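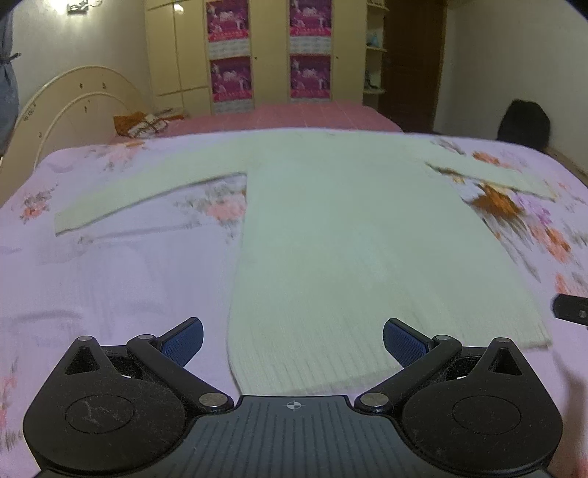
## What do we need to buy before the first session?

For one person working with clothes on a bed, the basic set is one hand-held gripper, one camera with its mount, a spare pair of finger pads, two memory cards and a hard bag to carry everything. In the Coltano project we bought this set two times, one for each collecting pair, and it was enough to start. Sweaters, towels and bed linen we did not buy. The households in Umorville used their own.

## How much should we put in the budget for one gripper?

We paid $792 for each Pidano gripper, with the camera mount included and the camera not. Please ask for the price with shipping, as our first offer came without it and we had to correct the budget in December.

## Is it better to buy or to build?

If you have a printer and a person who knows how to use it, building is cheaper in materials. We calculated the hours also, and then the difference was small. We bought. A team that plans more than 6 grippers should do this calculation again, with its own salaries.

## Which parts wear out first?

The finger pads. Knitwear and terry cloth are soft, but the pads close on them hundreds of times in a day and the surface becomes smooth. We change both pads together, so that the grip stays equal on the two sides. Put a line for pads in the budget from the beginning and do not hide it in "other costs" - it will be used.

The pivot screws hold well. We check them with a screwdriver every morning and we have replaced only two.

## Do we have to plan money for cleaning?

A little. Fabric leaves lint on the housings, and it gets into every groove. A soft brush and a can of air are sufficient. Count 15 minutes of paid time at the end of the day for each pair.

## How long is the delivery?

Our order arrived after nearly 14 weeks. The spare pads came separately and faster. If your sessions must begin on a fixed date, order first and look for the households after.

## Can one gripper be enough for folding?

It depends on the task. To pull a sleeve straight or to turn over the end of a towel, one hand is fine. For a full fold of a large item you will want 2, and then the cost of cameras, cards and bags is also double.

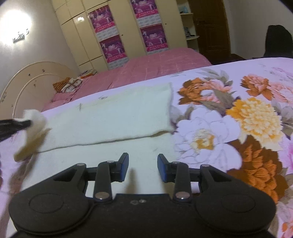 Wael Ashour wrote to us that his team would rather rent for the first month, and he asked if the numbers support it. He had an offer from Górecki where the monthly rent was one fifth of the purchase price, with pads not included.

For one month we think he is right. From the fifth month you have paid the whole price and own nothing, so ask at the start if the rent can be deducted from a later purchase. Ask also who pays when a finger breaks.

## Should we insure the equipment?

We did, for transport and for use in private homes. Check that the policy names both. Ours covered only the office at first, and it took three letters to change it.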